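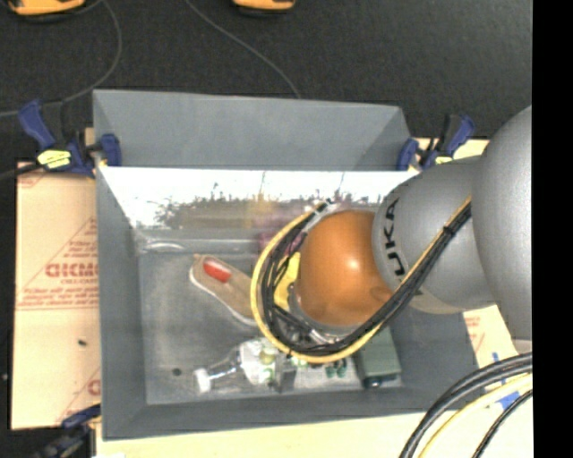 Mixed Bin Contents: Gallery and Notes

This page belongs to the Trelbridge returns sorting notes. It covers the open gray bin used for unsorted single items, meaning goods that arrive without a carton, a mate or a readable label. The notes were compiled by Amancay Riquelme in October and replace the shorter text on the Moline page. Terms follow the Primia handling sheet unless stated otherwise.

The bin
Rectangular, gray, open at the top. The back wall is tall with a matte finish. The wall at the bottom of the picture is low. The floor is scuffed. Surface scuffing is recorded but is no reason to withdraw a bin. Cracks, raised edges and loose corners are. Working limit: 33 pounds of mixed goods, checked on the floor scale before the bin is moved.

The shoe
Tan flat, single, lying diagonally on the left half of the floor. Red patch on the insole near one end, white edge along one side. Footwear is entered by type, main color and one distinguishing mark. For this item the entry reads: flat, tan, red insole patch. Size is left blank until the shoe has been turned over and the sole read. A single shoe is held for 55 days against the arrival of its mate and then moved to the textile line.

The thin curved item
Translucent, showing as a whitish arc above the shoe and slightly to its left. Entered as "clear, unidentified" until handled. Clear goods are the most frequent source of missed entries in the Moline records. Two checks apply: one from directly overhead, one from a low angle with the room lights on. An item found only on the second check is marked with the letter C in the margin.

Remaining contents
Mixed objects lying on the floor of the bin. They overlap in places and are not listed on this page. Overlapping goods are entered one at a time as they come out, in order of removal. Entries are not made from the picture alone.

Light and reflections
The glossy panel at the back goes to white along its top and falls off to gray lower down, with dark jagged reflections and a faint yellow smear. Reflections are not contents. New staff have entered them as such on 2 occasions, both at Moline, both in the late afternoon. Where there is doubt, shift the viewing position by a foot and look again. A reflection will move against the panel; an object on the floor will keep its place.

Entry format
One line per item. Type first, then color, then mark, then condition. No brand unless it can be read on the item itself. No guess at material. "Clear," "tan" and "gray" are accepted color words; "nude," "smoke" and "natural" are not. The Yoo list gives the full set of accepted words and is revised when a new word has been requested by both sites.

Record numbers
Each bin load receives one number, and each item a suffix. The current Trelbridge series begins at 1,000. Numbers from withdrawn loads are not used again. If a mate is found for a single shoe, the lower number is kept and the higher one is closed with a cross-reference.

Corrections to this page go to A. Riquelme at the Trelbridge desk, with the record number in the subject line. Corrections to color words go to the Yoo list.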